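Two-handed sweeping: wrist views only, or add a head view?

Posted in: Imitation learning > Data collection

dustpan_theory

I'm setting up my first two-handed data collection and I'd love to hear from people who have done it. The task is sweeping scraps of paper into a dustpan: one hand-held gripper holds the pan, the other holds the brush. No robot during collection, just me, the two grippers and a camera on each. The plan is to train one policy on the lot and run it on a pair of arms.

My one-handed stuff (pick up cup, put cup on saucer) worked on the wrist camera alone and I was thrilled with it. With sweeping I'm less sure. The brush fills half the picture on one side, the pan fills half on the other, and I can't tell whether a policy would ever know where the pan is when it starts a stroke.

So, should I wear a head camera as well? And how many demonstrations do people collect for something like this? I started with 100 because it sounded like a lot on Friday. It doesn't sound like a lot now.

Also, do you let the scraps fall where they fall, or do you lay them out on marks?

gluestickgrammar

Oh, I love this task! It looks like a chore and it's full of good problems. We did it as part of a project called Miklow and I still think it taught us more than the fancy stuff.

Short version: yes, record the head view, even if you end up not feeding it to the policy. We trained on it and it helped us a lot, and I'll get to that. But even before training it pays for itself. When a demo looks odd in the wrist video, the head video tells you in a second what the other hand was up to.

The wrist view isn't as hopeless as you fear, though. The other tool does wander into view, and when it does you get very rich information about how near it is. The trouble is the stretches when it's gone. If your policy has no memory beyond the last couple of frames, it has to guess.

Our setup is crumpled white tissue, a hand brush with an orange handle and a small gray dustpan with an orange lip. The orange is a gift, by the way. White tissue on a white tabletop is about as little contrast as you can ask for, and the lip of the pan still stands out.

From the gripper cameras, with the head camera last:

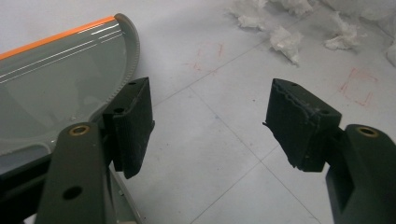
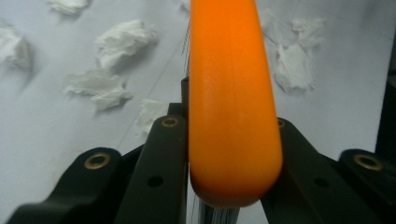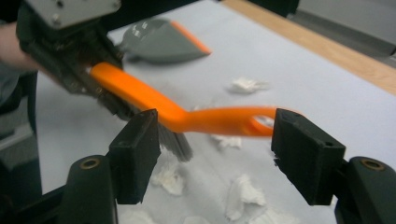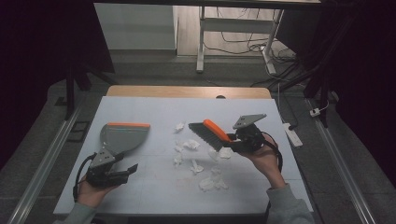 What we got out of it

We ran the same policy in two versions, with identical training settings. Each version had 100 trials on the arms, and a trial counted only if every scrap ended up in the pan. Wrist views alone gave us 43 successes. With the head view added we got well past that, and the failures changed in kind, which I found more exciting than the score! The wrist-only policy would make a lovely stroke toward a spot where the pan wasn't. The other one mostly failed at the lip, by pushing tissue against it and over the side.

About layout: don't use marks for the scraps. Toss them. We laid them out tidily in an early batch and the policy learned to sweep the place where the scraps usually were, whether or not there was anything there. Watching an arm brush a bare table with such confidence is very funny for one afternoon.

Things I'd do from day one:

Crumple fresh tissue often. It flattens as you sweep it, and flat pieces slide under the bristles.

Change which spot on the brush you grip. Your arm won't pick it up the same way twice either.

Keep both hands moving the way two hands do. It's tempting to park the pan and do everything with the brush, and then the pan hand has nothing to learn.

Record a few recoveries. Miss a scrap on purpose, go back, get it.

As for how many, we stopped at over 200. The jump from half of that to all of it was big, and I suspect another batch would have helped with the lip.

quietgantry

Agree about the head cam. Check your clock sync before you collect anything. We lost a whole batch at Treloar because the left and right recordings had drifted apart and the brush was "arriving" before the pan. Clap the two grippers together at the start of each take, in view of all cameras. Takes no time.

Look at the finger pads now and then too. If a tool can rotate in the grip, your recorded hand pose stops telling you where the bristles are.

noodle_arm_nan

I only do one-handed so take this lightly, but couldn't you skip the camera and get the pan position from tracking both grippers? You'd have the pose of one hand relative to the other all the time.

gluestickgrammar

Replying to noodle_arm_nan – yes, and please do that too! We feed relative pose between the hands in both versions. It tells you where the gripper is, and the pan hangs off the gripper at whatever angle you happened to grab it, so it gets you close. It also says nothing about tissue behind the brush. I'd be really curious to see someone test pose and head view separately. We never had the arm time.

dustpan_theory

Thank you all, head camera is going on tomorrow. I did have my scraps on marks, so those demos are getting redone. I'll try the clap and post my numbers when I have them.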